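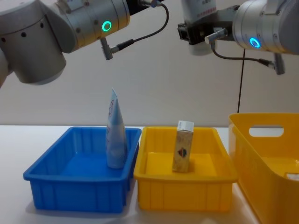
Figure 2. Three plastic containers on the white table.

3.2 Sorting habits in shared kitchens

Households in Neltham were asked to keep a diary of what they threw away and where they put it. Of the diaries sent out, 829 came back complete. Most people said they sorted packaging straight after a meal, but the diaries show a good deal of it left on the worktop until the next morning. Flats with a shared bin store did worse than houses on every measure except glass. The gap was widest in August, when collections in Neltham moved to once a fortnight.
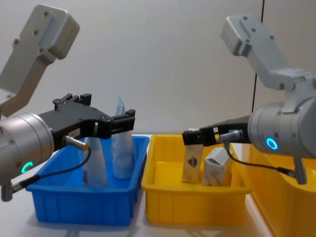
Vol. 17, No. 2

In Drastitz the council had already given each household a set of bins, so the diary there asked only about mistakes. Film and soft bags were the most common, and up to 200 entries mention a bag put in with rigid plastic. Many residents had read the leaflet and still guessed. Labels on the lid helped a little, and colour helped more, though older residents in the Aoun estate told us the colours had changed twice and they no longer trusted them. 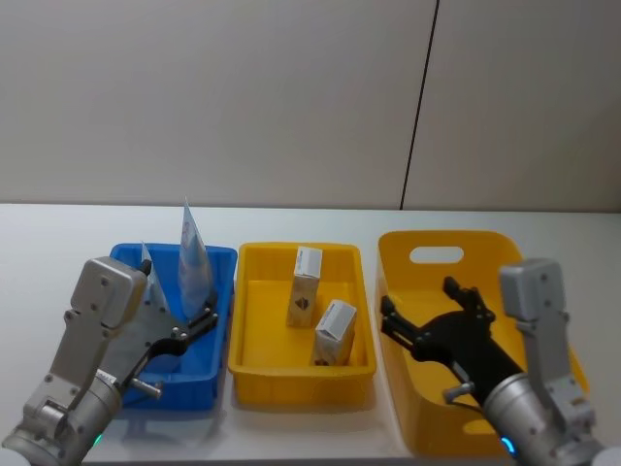

One resident of the estate remarked that she would sort anything she was asked to, so long as the rules stayed the same for a whole year. Similar comments appear in diaries from both towns. We did not ask about cost, and the Kimoron survey, which did, used a different list of materials, so the two sets of answers are not compared here.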